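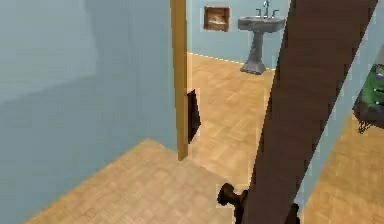

2 min read

Interior door sticks every summer and is fine by Thanksgiving. Do I plane it or leave it alone?

Posted in Doors and Windows by plenden_porch
Viewed 242 times

Hello all, and thank you in advance for your patience, I do tend to go on a bit.

We moved to Plenden last fall and the house has been very good to us, apart from one door. It's the one into the back room, where everybody ends up after supper. All winter it swung like a dream and I never gave it a thought. Then came the first sticky week of June and it started catching at the top corner on the knob side. By July I had to put my hip into it, and my youngest had given up and was going around through the yard to get in.

I've read so many different things. One page says to take a plane to it right away, another says never touch it in summer, and a third says it's the hinges and has nothing to do with the weather at all. My neighbor swears by rubbing a candle along the edge. I did try that, and it was better for maybe a week and then it went right back to sticking.

I own a screwdriver, a sanding block and a block plane that belonged to my father, which I have used exactly twice. I'm not afraid of taking the door down if I have to, but I would love to not make it worse. I also worry that if I shave it now it'll rattle in January. Has anyone been through this and come out with a door that behaves all year?

Edited to add: it rubs at the top and a little way down the side, maybe a hand's length. The bottom clears the floor fine.

enwood_hinges

Check your hinge screws. It's almost always the hinge screws. If the top one is loose the door leans out and hits right where you say. Long screw, done.

brindance

Oh, I feel for you. I've lived in the same house for 27 years and I have had this fight with pretty much every door in it, so pull up a chair.

The short of it is that you probably have two small troubles adding up to one big one. Wood takes on moisture in summer and gets a bit wider across the grain, and most doors have enough gap to put up with that. When a door has also sagged a little on its hinges, the gap at the top corner is used up already, and the summer swelling finishes the job. Fix the sag first and you may never need your father's plane (though it sounds like a lovely thing to have, and I hope you find another use for it!).

I'd take it in this order, and stop as soon as the door closes nicely.

Step 1. Find where it rubs

Close the door slowly on a strip of paper and slide the paper along the gap. Where it won't slide, make a light pencil mark on the face of the door. Look at the paint too, a rubbed spot gets shiny before it wears through. Take your time over this. The first door I ever fixed, I planed the wrong eight inches and got to admire it every morning over my coffee.

Step 2. Tighten the hinges

Open the door and snug up every screw by hand, starting at the top. If one just spins and spins, the hole is stripped. Take that screw out, pack the hole with a few wooden toothpicks dipped in wood glue, snap them off flush and let it dry overnight before you put the screw back. For the top hinge you can also swap one of the screws on the jamb side for a three-inch one that reaches into the framing behind. Tighten it a little at a time and try the door between turns. You can pull the whole top corner over that way, and it's possible to overdo it.

Then live with it for a week. I know that's annoying advice. I've had doors that seemed cured on a dry Monday and were stuck again by the weekend.

While you wait, think about the air in the room as well. A back room where people gather, with the door shut for hours and maybe something cooking or cooling in there, can be damper than the rest of the house. I keep a cheap humidity gauge on a shelf. In winter mine reads 41 percent and the doors all swing free, and once it climbs up past the middle fifties I start hearing them complain. Running a dehumidifier through the worst weeks did more for my doors than any tool in the garage. It helps the furniture too, if you have anything in there with long flat wooden parts.

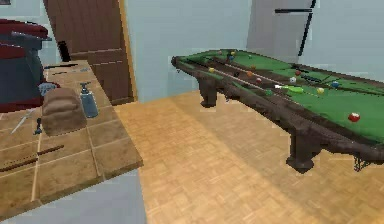
Step 3. Sand before you plane

If it still rubs, use your sanding block on the marked spot only, with something medium like 80 grit. Ten strokes, try the door, ten more. Paint builds up in layers on an old door edge, and very often taking off that ridge of paint is all it wanted.

Step 4. Plane only as a last resort

Pop the hinge pins from the bottom hinge up, with a helper holding the door, and lay it on its long edge on an old blanket. Set the plane very shallow. Along the side you can go with the grain, and on the top edge work from the corners in toward the middle so you don't split anything off. What you want is a gap the thickness of a nickel on a humid day. You'll see a bit more light around it in January and I promise it won't rattle, the latch holds it against the stop.

Step 5. Seal the bare wood

Please don't skip this one, even though you'll be tired and want the door back up. Any edge you've sanded or planed should get primer and paint, or varnish if that's what the rest has. Do the top edge and the bottom edge too while the door is down. Painters leave those bare all the time, and that's where the damp gets in.

Do write back and tell us how you get on!

plenden_porch

What a kind and thorough answer, thank you. The top hinge had two screws that turned with my fingers, so enwood_hinges was right as well. I've done the toothpicks and they're drying now. My youngest has been told to keep using the yard until tomorrow.

nwosu_fixit

One thing to add to the above. Before you put in the long screw, look at whether the gap on the hinge side is even from top to bottom. If it's already tight at the top there, pulling it further will make the door bind on the hinges, and then it springs back open when you let go. In that case a bit of cereal box cardboard behind the bottom hinge, on the jamb side, kicks the lower part out and tips the top corner away from the jamb. It looks silly and it works fine. Mine has been in there since before we had the dog.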